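Workshop members' list
Subject: Re: Simulation stage for the shared gripper project, pouring trials

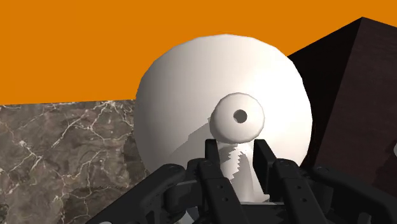 The Bindon workshop has completed the first part of its simulation work for the home pouring project, and this message sets out the present position together with the replies requested by members. The arm itself remains on the bench in the rear bay and will not be powered for pouring trials until the simulated grasps have been reviewed. The model vessel is plain white, with a small round hole in the tip that faces the viewer, and the two finger pads are set on either side of the neck beneath it. The shadows on the body still have a stepped, jagged outline, and the group maintaining the scene files has been asked to raise the shadow resolution before any further pictures are used for training. The vessel mesh is also coarser than it should be around the rim. A smoother version is in preparation and will replace the present file under the same name.

A member wrote to the list earlier this month:

> I would be grateful for clarification on three matters before I
> commit any more evenings to the gripper. First, the notes in the
> project folder say that the simulated fingers close more slowly
> than the real ones. Is this deliberate, and should those of us
> building a second unit at home copy the slower setting?
>
> Second, I have been unable to load the Dudero scene on my own
> computer. The marble surface appears, but the vessel falls
> through it as soon as the run starts.
>
> Third, is the workshop still intending to print the finger pads,
> or will they be ordered from Van Leeuwen as was suggested at the
> last open evening? I have kept a spool aside and should like to
> know whether it can be released for other work.

The following replies have been agreed by the project group.

Closing speed. The slower setting is deliberate. The simulated fingers take 2 seconds to close fully, and the controller on the real unit will be brought into line with this figure when the new firmware is loaded. Members building at home are asked to adopt the same value. Units running at different speeds cannot share recorded grasps, and the purpose of the project is that they should.

Scene loading. The fault lies in the contact settings of the older Dudero scene, which was saved before the vessel was given its own collision shape. Members should delete their local copy and fetch the scene again from the project folder. The background colour and the surface pattern are changed between runs, so a different appearance on opening the file does not indicate a fault. Anyone who still sees the vessel fall through the surface should send the log file to the list, and not the whole scene folder, as the list software rejects large attachments.

Finger pads. The pads will be printed. The quotation from Van Leeuwen was considered and declined on grounds of cost, and the spool should therefore be kept for the project. The drawings in the Cadance folder are current. Two fastener holes are required in each finger link, and members are reminded that earlier drawings had a single hole and should be discarded.

The next stage will consist of 800 simulated grasps, divided into batches of 25. Each batch is to be run with the vessel turned to a new starting angle, and the results entered in the shared sheet on the day of the run. Members wishing to take a batch should put their initials against it before starting. The bench computer is available for this purpose until 9 p.m. on evenings when the workshop is open, and must be logged out afterwards.

Trials on the real arm are expected to start in March, using an empty vessel only. Proposals concerning the use of water will be considered separately and should not be sent in reply to this message.

Bindon workshop, automation group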